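그리퍼 비교 시험 참가자 모집

작은 정육면체를 집어서 검은 통에 넣고, 다시 꺼내고, 또 넣는 일을 해 주실 분을 찾습니다. 직접 손으로 하시는 것은 아닙니다. 손으로 하면 네 살짜리도 금방 끝냅니다. 로봇 팔로 하셔야 하고, 그래서 참가비를 드립니다.

저희는 저가형 로봇 팔에 다는 그리퍼와 제어기를 서로 비교하는 작은 연구실입니다. 프로젝트 이름은 스키로라(Skirora)입니다. 무슨 뜻이냐고 물으시면 대답해 드릴 수 있는 사람이 작년에 퇴사했습니다. 비싼 장비로 잘되는 일은 다른 곳에서 이미 많이 보여 주었으니, 저희는 출력물과 서보모터와 테이프로 어디까지 버틸 수 있는지를 봅니다. 답이 매주 조금씩 바뀌고 있어서 표본이 더 필요합니다.

이번에 비교하는 조합

그리퍼는 두 종류입니다. 하나는 손가락 끝이 단단한 켈리어(Kellier)형, 다른 하나는 끝이 살짝 휘는 볼라(Bolar)형입니다. 켈리어형은 정확하지만 성격이 까다롭고, 볼라형은 너그러운 대신 가끔 물건을 놓고도 놓은 줄을 모릅니다. 연구실 안에서도 지지자가 갈려 있으며, 점심 자리에서는 이 이야기를 꺼내지 않기로 합의했습니다.

제어기도 두 종류입니다. 조이스틱으로 관절을 하나씩 움직이는 방식과, 작은 모형 팔을 손으로 움직이면 본체가 따라오는 방식입니다. 뒤의 것을 저희끼리는 카제미(Kazemi) 방식이라고 부릅니다. 처음 해 보시는 분은 대개 카제미 방식을 좋아하다가 팔꿈치가 아파 오면 조이스틱으로 마음을 바꾸십니다. 그 마음이 바뀌는 시점도 기록 대상입니다.

카메라는 위치를 바꿔 가며 씁니다. 위에서 내려다보는 것과 그리퍼 쪽에서 보는 것은 같은 통을 놓고도 전혀 다른 물건처럼 보여 줍니다. 참가자는 회차에 따라 둘 중 한 화면만 보고 조작하시게 됩니다. 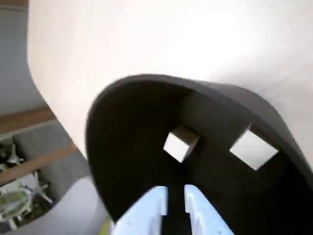
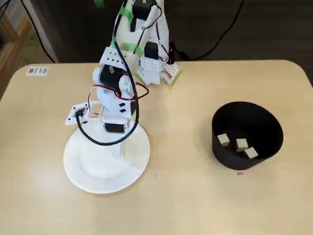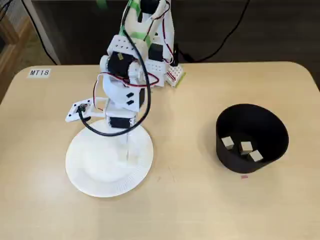 하실 일

한 회차는 정해진 위치에 놓인 큐브를 하나씩 집어 통에 넣고, 전부 들어가면 다시 꺼내 제자리에 두는 것까지입니다. 한 분이 모두 9회차를 하십니다. 회차마다 그리퍼, 제어기, 카메라 화면의 조합이 달라지고 순서는 추첨으로 정합니다. 마음에 드는 조합만 골라서 하실 수는 없습니다. 그렇게 해 드렸더니 모두 같은 것만 고르셨고, 그때의 자료는 통계 담당자가 아직도 용서하지 않았습니다.

각 회차가 끝나면 짧은 설문을 작성합니다. "얼마나 답답하셨습니까" 항목은 원래 5점 척도였는데, 5점으로는 부족하다는 의견이 여러 번 접수되어 지금은 7점까지 있습니다. 자유 기술란에는 욕설을 쓰셔도 됩니다. 분석 단계에서 "강한 부정 반응"으로 일괄 변환합니다.

전체 소요 시간은 휴식을 포함해 대략 세 시간입니다. 중간에 그리퍼를 바꿔 다는 동안에는 하실 일이 없습니다. 나사가 하나라도 굴러떨어지면 하실 일이 없는 시간이 길어집니다. 읽을거리를 가져오시기를 권합니다.

지원 자격

만 19세 이상이고, 화면을 보면서 한 시간쯤 앉아 계실 수 있으면 됩니다. 안경이나 렌즈를 쓰셔도 괜찮습니다. 왼손잡이를 특히 환영합니다. 지난번 모집에서 왼손잡이가 한 분뿐이었고, 그분의 결과가 워낙 좋아서 왼손 때문인지 그분 때문인지 알 수가 없었습니다.

로봇 조작 경험은 없어도 됩니다. 경험이 많으신 분은 신청서에 적어 주십시오. 따로 묶어서 분석합니다. 게임을 오래 하신 분도 마찬가지입니다. 다만 "게임을 좀 한다"의 기준이 사람마다 몹시 다르다는 사실을 지난번에 배웠으므로, 이번에는 일주일에 몇 시간인지를 숫자로 묻습니다.

다음에 해당하시는 분은 이번에는 모시기 어렵습니다. 최근 손이나 손목, 어깨를 다치신 분. 화면의 움직임에 멀미를 심하게 하시는 분(그리퍼 쪽 화면은 꽤 흔들립니다). 저희 연구실 직원의 가족. 마지막 조건은 어느 직원의 형님이 지난번에 설문지를 전부 만점으로 채우고 가신 뒤에 생겼습니다.

모집 인원과 사례

모집 인원은 20명입니다. 9회차를 모두 마치신 분께는 참가비 6만 원을 계좌로 보내 드립니다. 중간에 그만두셔도 그때까지 하신 회차만큼 계산해 드리며, 이유는 묻지 않습니다. 짐작은 합니다.

커피와 과자는 제공합니다. 장비가 있는 탁자에는 음료를 올려놓으실 수 없습니다. 물병도 안 되고, 뚜껑이 있는 컵도 안 되고, "금방 마실 건데요"도 안 됩니다.

성적에 따른 추가 보상은 없습니다. 지금까지 내부에서 469회를 돌렸는데, 기록표 맨 위의 이름은 바박 누리(Babak Nouri) 씨입니다. 이 시험을 설계한 사람이 바박 누리 씨라는 점을 감안하고 보시면 됩니다. 기록을 깨시는 분께는 그가 직접 악수를 청할 예정이고, 표정 관리는 본인이 알아서 하기로 했습니다.

안전과 자료 처리

팔은 작지만 움직이는 동안에는 손을 넣지 마십시오. 조작석에는 정지 버튼이 있고, 누르셨다고 해서 실례가 되거나 감점이 되는 일은 없습니다. 이상한 소리가 나면 누르시고, 이상한 소리인지 원래 나는 소리인지 헷갈려도 누르십시오. 저희도 헷갈립니다.

큐브가 바닥으로 굴러가면 진행 담당자가 줍습니다. 참가자께서 탁자 밑으로 들어가실 필요는 없습니다.

기록하는 것은 관절 각도, 제어기 입력, 작업 영상, 회차별 소요 시간입니다. 얼굴은 찍지 않습니다. 조작석의 소리도 녹음하지 않으니 혼잣말은 자유롭게 하셔도 됩니다. 자료에는 이름 대신 번호가 붙고, 시험이 끝난 뒤 14일 안에 연락을 주시면 본인의 자료를 빼 드립니다. 그 뒤에는 번호와 이름의 연결표를 폐기하기 때문에 저희도 어느 것이 누구 것인지 찾을 수 없습니다.

신청 방법

연구실 누리집의 참가 신청서를 작성해 주십시오. 신청서에는 연락처, 주로 쓰는 손, 로봇 및 게임 경험, 가능한 시간대를 적습니다. 자기소개란은 없습니다. 그래도 매번 누군가는 비고란에 길게 써 주시는데, 감사히 읽고 있으나 선발에는 반영되지 않습니다.

신청 마감은 2019년 7월 20일입니다. 인원이 먼저 차면 그 전에 닫고, 이후 신청하신 분은 대기자로 올려 드립니다. 대기자도 실제로 불려 오시는 경우가 많습니다. 선정되신 분께는 시간표와 오시는 길을 문자로 보내 드립니다. 건물 승강기는 느리니 계단을 쓰실 수 있는 분은 계단이 빠릅니다.

결과 요약은 11월에 참가자 전원에게 메일로 보내 드립니다. 본인의 번호를 적어 두시면 회차별 소요 시간도 표에서 확인하실 수 있습니다. 메일을 원하지 않으시면 신청서의 해당 칸에 표시해 주십시오.

문의는 신청서 아래의 문의란으로 받습니다. 켈리어형과 볼라형 중 무엇이 더 나은지 묻는 문의에는 시험이 끝날 때까지 답하지 않습니다.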